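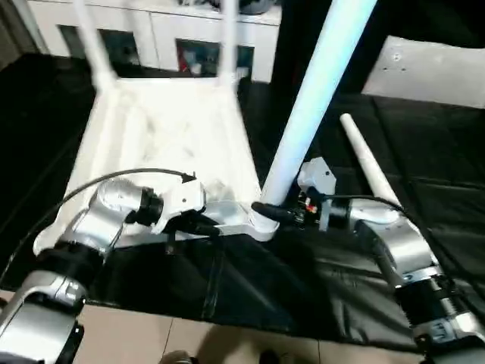 What time does the July open day start?

Doors at 10 in the morning, first demo at 10:30. Last one in the afternoon starts at 3:30, and we begin packing up right after, so please don't turn up at 4 expecting arms to be moving. They won't be.

Where is it?

Sturkstead workshop, Clostthorpe, ground floor. Use the Dimitriou Street entrance. The front door on the main road is locked that day and the bell there rings in an empty office. If you hit the tire place you've gone too far, turn around.

Do I need to book?

For the demos, yes. 8 people per slot, fixed. For wandering around the front room and looking at the posters, no booking, just come in. Booking is by the form on the visits page, or email Polyxeni Alexiou and she'll put you down by hand. One email per group please, last year we got the same family four times from four phones.

What do I get to see in a slot?

Two robot arms handling things on a black padded mat on the floor. The things are big and awkward on purpose. Legs, tubes, bits sticking out in all directions, nowhere obvious to grab. Lots of trying one grip, then trying another. A slot is 30 minutes, half of that is the arms running and the rest is you asking stuff. Grigoris Politis does the morning talks, Lieselotte Reuter the afternoon. Same talk more or less, hers has more on cameras.

Is it fast?

Slower than people expect. Some visitors have seen factory videos and think that's what they're getting. Ours creep, stop, back off, go again. If you have a kid who needs action every five seconds, do the 10:30 slot when everybody's fresh — including Grigoris.

Why do you use household stuff and bike parts and not proper test blocks?

We have test blocks too, they're in the front room and you can pick them up. But a block is easy. It has flat sides and it stays where it's put. Larger shapes are another story. Take a bike frame on its side. You hold it near one joint and the far end is still heavy and still wants to swing around, and a tube that looks like a good handle from one angle is behind two others from the next.

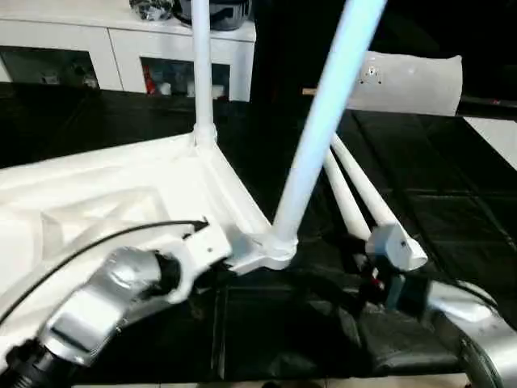 So the two arms have to share it. One holds, one looks for a second spot, and if the second spot is bad the first one has to keep hold while the other tries again. Fotini Politis worked on the part that decides when to give up on a grip, ask her, she will draw it on whatever paper you have with you.

Are the two grippers the same?

They aren't. One is white and sort of forked, the other is a different build. Good thing to ask about in the second half of the slot, answer takes a while.

What happens if it drops something?

It makes a noise, somebody says oops, we set it back up. Happens most days. The mat is padded. You still get your full slot, we don't count the resetting.

Can I drive the arms myself?

Not in the regular slots, sorry. We do a try-it session at 1:00 with a small desktop arm in the Zillier room, no booking, line forms at the door. Ages eight and up for that, and Prodromos Bakalis decides when your turn is over. Don't argue with him, there's a line behind you.

Is it safe to bring children?

Sure. Under 12s with an adult at all times, one adult for up to three kids. Everyone stays behind the floor tape while the arms are on. Staff go closer than that, they've had the training, please don't follow them in. Closed shoes. Long hair tied back in the demo area, we have a box of elastics at the desk.

Can I take pictures?

Pictures and video fine, no flash while the arms are running. Ask before you film a staff member up close. Tripods no, there just isn't the space.

Will there be food?

Coffee and water in the front room, free. No drinks in the demo area, not even with a lid. Sandwich shop across the street does lunch untill 2.

Is it wheelchair accessible?

Step-free from the Dimitriou Street side all the way to the demo area, restroom too. The Zillier room has a lip at the door, we put a ramp over it. There's a viewing spot at the front kept for anyone who needs to sit, say so when you book and we'll put your name on it.

Parking?

Not really. Four spaces out back, kept for blue badges — sorry, disabled permits — and the delivery van. Bus 471 stops at the corner. Bike rack by the entrance.

I booked and now I can't come, what do I do?

Tell us, even on the morning itself. Reply to your confirmation mail with "cancel" and that's it. There's a waiting list and those people will come on short notice, some 20 minutes away by bus most of them.

I'm a teacher, can I bring a class?

Not on the open day. We do seperate school visits in the fall, half a class at a time, write to Lieselotte with your grade and how many students. She answers in batches so give it a week.

Can I see the code, or buy the arms?

Arms aren't ours to sell, we bought them in like anyone else. Code, parts of it will go up on the project page later in the summer. Fotini has a sign-up sheet at the desk for anyone who wants a mail when that's done.

My question isn't on the page.

Email Polyxeni, address at the bottom of the visits page. On the day itself go to the desk by the entrance, phones are off once the first demo starts.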